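Selorm Bonsu
@selormbonsu
Wed 15 October

Laundry thread. Took over the shirts for Pelwood this season, 35 of them in two bags. Writing down what I do so the next person doesn't start from zero.

Inside out before they go in. Cold water, short cycle, regular detergent, half the amount on the bottle. No softener. Softener made last season's shirts feel greasy and the smell came back faster.

Red and white on the same shirt is the hard part. If one sits wet in a bag overnight, the white can go pink. I lost two collars that way in February. Now they get washed the night of the game, even if it's late.

Grass stains: dish soap and an old toothbrush, leave it ten minutes, then wash. Mud: let it dry first and knock it off outside. I tried the Clurkel stain bar too. It was fine, no better than dish soap.

No dryer for anything with a badge on the chest. Hang them by the hem, clips at the side seams. Hangers leave bumps in the shoulders.

Someone asked about ironing. I don't. If a badge has a crease in it, I turn the shirt inside out and smooth it flat by hand while it's damp.

Folding is where I lose the most time. I do it on the upholstered surface so I can sit on the floor next to it. Sleeves first. Pull one out flat until the striped edge at the armhole is straight, then the other, then the body. On the red and white one the right sleeve is spread out and the rest is still bunched up on the left, with a fold of red over part of the chevron. I find the collar and the little white care label next, and square everything up from there.

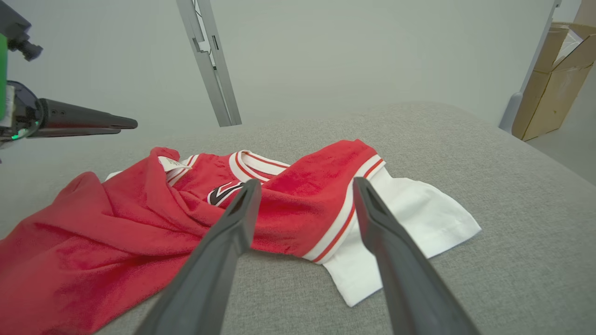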